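The Zellier 40 Carry-On Backpack: Two Months Living Out of One Bag

Wayne Naylor talked me into this one. We were sharing a six-berth sleeper compartment on the overnight to Hanoi and I spent a good ten minutes wrestling my old duffel under the bottom bunk while he slid his pack in with one foot. "Zellier," he said, and went back to his noodles. I ordered one the week I got home.

That was last September's trip. I've since carried the bag through Vietnam, Laos and a very wet corner of southern Thailand, and I love it. I want to say that up front so you can take the rest of this with the right amount of salt!

What you get

It's a 40-liter pack that opens flat like a suitcase, with a mesh divider on one side and a deep open well on the other. Mine cost $345, which made me gulp a little. For comparison, I'd been looking at the smaller Birnik and almost bought it, but the Birnik loads from the top, and I've had enough of digging for socks at the bottom of a tube in a dark dorm room.

The harness tucks away behind a zipped panel when you want to check the bag. I've done it so many times now that I can do it standing in line with a passport between my teeth.

On the road

Buses are where this bag shines. The side handle is stiff and padded, so you can hand it up to the guy on the roof and he can grab it without tearing anything off. On the minibus down from Luang Namtha it rode on my lap for seven hours (no other place for it) and the front was soft enough to nap on. I did nap on it. There's a dent in my cheek in every picture from that afternoon.

It also did fine in the rain. We got caught on a long ferry crossing with everything piled on the open deck, and when I unzipped the main compartment that night my shirts were dry. The top pocket was damp along the zipper, so keep your passport somewhere else.

I packed two pairs of pants, five shirts, a thin sweater, rain jacket, sandals, and a paperback I never finished. There was still room for the 700 grams of coffee beans I bought in Pakse – and the smell has never left the lining, which I count as a feature.

Shoes are the one thing it handles badly. There's no separate compartment for them, so muddy ones go in a plastic bag right next to your clean shirts. By the end I'd given up and clipped mine to the outside.
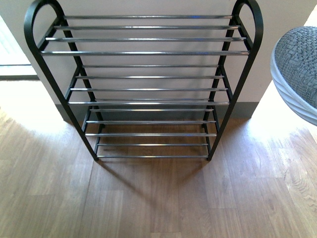 What I'd change

The hip belt is thin. Walking from the station to a guesthouse is fine, but Mervyn Treloar borrowed the bag for a three-day hike and came back complaining about his hips for a week. If you're going to do real trails, his old Ebihara is a better pick.

I'd also like a second water bottle pocket. The one it has is stretchy and deep, and holds my big Zundell flask with no trouble, but then my umbrella has nowhere to go.

Would I buy it again?

Yes, in a heartbeat, and probably in the green this time. Mine is gray and I've walked past it twice at baggage claim.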